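Grutstead Workshop Forum > Builds > Two-arm drinks mixer, gripper pads and cables

skellari_lm
February 1, 2023
Both arms are bolted down now, one on either side of the table. The job is to pick up a bottle, pour into a glass and put the bottle back. Bottles are the trouble. The mesh pads hold the square one well, but a round one turns in the fingers as soon as the arm tilts. I've dropped the closing speed to 24 and it made no difference.
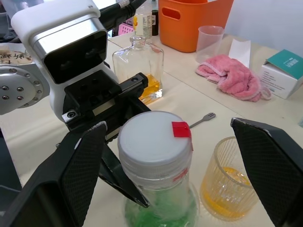

I'm thinking of thicker pads, or a softer backing behind the ones I have. Has anyone tried either?
Lakmal Mollah

gridau
Softer backing. I used foam tape under mine and it stopped the turning. Mine are smaller fingers though, so you may need more of it.

adi_w
I'd leave the pads alone. Foam squashes by a different amount each time and then your pour angle is off. Grip lower down, where the weight is. Log 80 pours before you change any parts.

gridau
Mine has done 1071 cycles on foam and the angle is fine.

adi_w
With water or with syrup? Syrup gets into foam and you end up replacing it.

gridau
Water. Fair point about the syrup.

skellari_lm
I tried the lower grip last night. Better, but the wrist comes very close to the table and I had to raise the whole path. The stirring is a separate program and I haven't joined the two up yet.
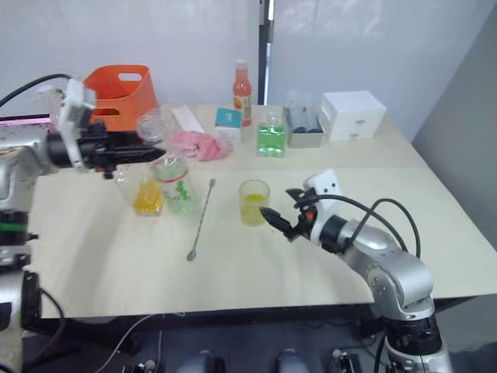
The other thing is cable slack. If I tie the cables in close they pull at full reach, and if I leave them long they swing about. At the moment they're long.

cordero77
Leave them long and clip them at the elbow only. Also move everything you aren't pouring from off the table. You've got far too much on there for testing.

skellari_lm
The clutter stays, I want it to cope with a normal table. Will try the elbow clip.

adi_w
Agree with cordero on the clutter, at least until the pour is reliable. I have spare clips if you want them, left-hand drawer under the drill press.
Adi Wibisono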